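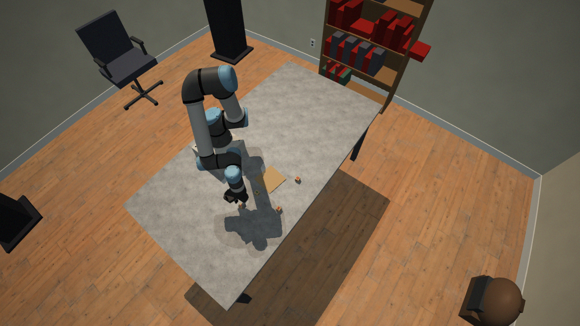 2018-07-13
By Vilém Hudec

Lecture notes, week 2: Reading the odds in baseball

Last week we spoke about the point spread. In baseball the most common bet is the moneyline, and we will stay with it for the whole lecture. Please bring your own calculator, because the small ones in the cupboard do not show enough digits.

The moneyline is written with a plus or a minus. The minus number tells how much you must stake to win 100. The plus number tells how much you win if you stake 100. When Broltville is listed at -150 and Indbridge at +130, Broltville is the favourite.

To change a price into a probability:
Favourite: price divided by (price plus 100), without the minus.
Underdog: 100 divided by (price plus 100).

So Broltville is 150 / 250, or 60 per cent. Indbridge is 100 / 230, or 43.5 per cent. Together they make 103.5. The part over one hundred is the margin of the bookmaker. Many students forget it and then believe that both prices are too low or that they made a mistake in the division.

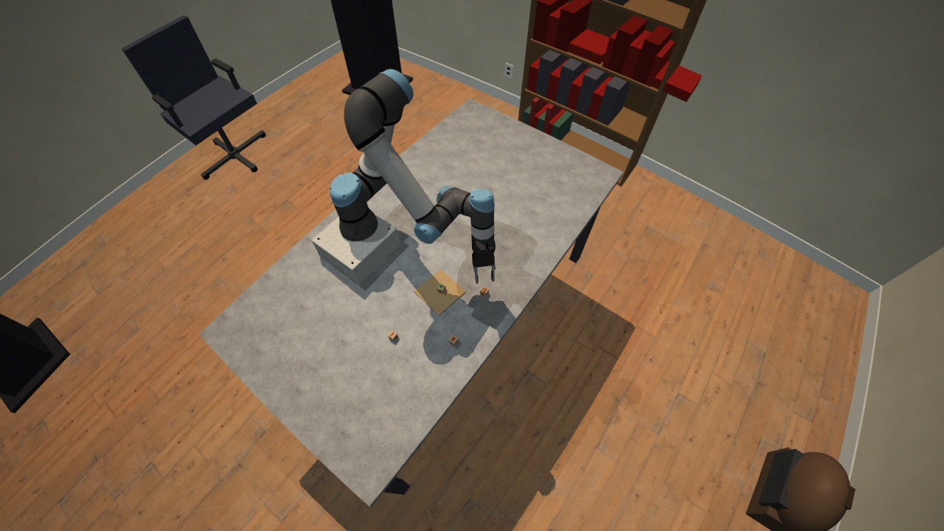

To remove the margin, divide each probability by the sum. Broltville becomes 58.0 per cent and Indbridge 42.0 per cent. It is a simple method and it treats both sides in the same way. Deolinda Brandão will show another method in the seminar, where the underdog carries more of the margin.

A second difficulty in baseball is the starting pitcher. The price is usually made with two named pitchers in mind. A bet with "listed pitchers" is cancelled if one of them does not start. A bet marked "action" stays, but the price can be changed. Read the rules of the house before you compare two prices.

Homework
1. Palomino is +182 against Allik at -200. Find both probabilities and the margin.
2. Remove the margin by our method and give one decimal place.
3. A client has won 282 on a stake of 100, stake not included. Write the price as a moneyline and as a decimal price.
4. A client wants to win 2,900 on Allik at the price from exercise 1. What must be the stake?

Send the answers to Zane Laur before the next lecture. Late work is accepted, but it is marked after the others.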